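Help us write the house rules for home robots (by wiping a few blackboards)

Hello! I'm Cameron Paewai and I look after the good practice side of the Surkaddale project. We're writing a guide for people who teach robots to do ordinary chores, and I'm looking for 33 people to come and do some of those chores while we record them from head height. No experience needed. If you've ever cleaned a chalkboard with an old rag, you're already qualified.

The chapter I'm working on now is wiping. It sounds dull, I know, but I've grown very fond of it! A robot learning from you needs to see where the cloth goes, and it also needs to see what the other hand is up to. So our draft rule 4 says "steady the surface with your free hand, fingers spread, and keep it in view".

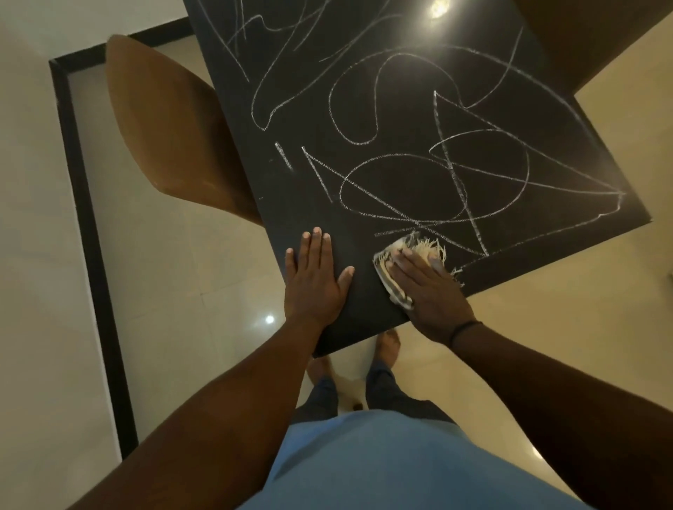

What you'd be doing

You come in for one session on a Saturday, starting at 10 am or 2 pm. You sit down, scribble on a board with white chalk (whatever you like, loops are popular) and then wipe it off with a cloth. Then you do it again in a different position. A session is 60 minutes including a tea break, and you can stop whenever you want without telling us why.

We do have a few rules for the recordings, and part of your job is telling me which ones are silly:

Wipe at your normal speed. Please don't perform for the robot.
Leave your phone, post and bank cards in the locker. Anything with a name on it stays out of view.
Nobody else's face gets recorded unless they've signed the form too.
If you drop the cloth, pick it up and carry on. We keep the mistakes, they're useful.

Bare arms or sleeves, bracelet or no bracelet, it's all fine by me. I had a rule about jewellery in the first draft and took it out after a long argument with Imtiaz Patwary, who runs the sessions and was quite right. 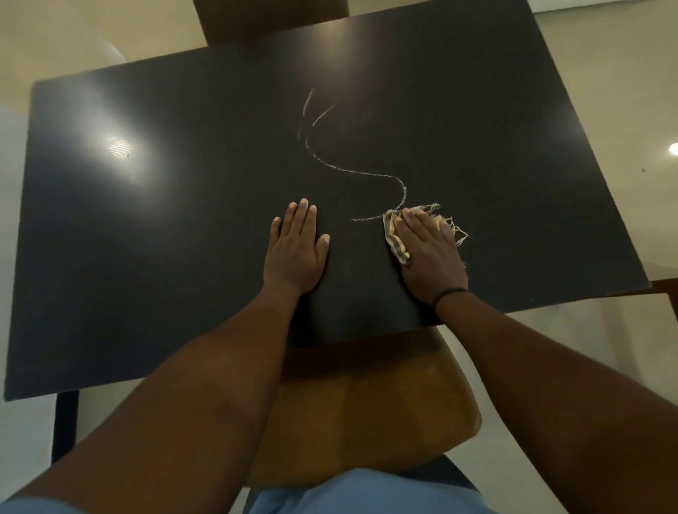
The other thing I care about is consent, and I'd like you to be fussy about it. You'll get the form a week ahead, in plain English. You can ask us to delete your recordings up to the day the guide goes to Fladby for checking, and we'll write back to confirm it's done.

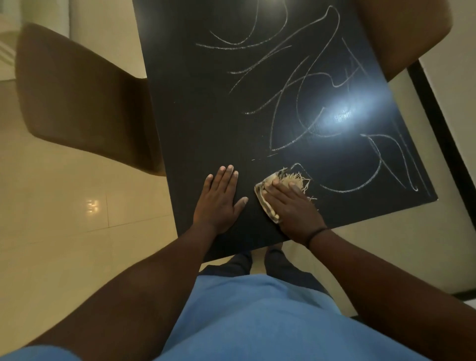

We pay 60 pounds a session plus bus fare, and you can do up to two. You need to be over 18 and all right with chalk dust, so please think twice if you have asthma. Left-handers, I'd especially love to hear from you, as the draft leans badly to the right at the moment!

To apply, ring the Surkaddale office and ask for me or Imtiaz, or leave a note at the front desk with your name and a good time to call. Places close at the end of November.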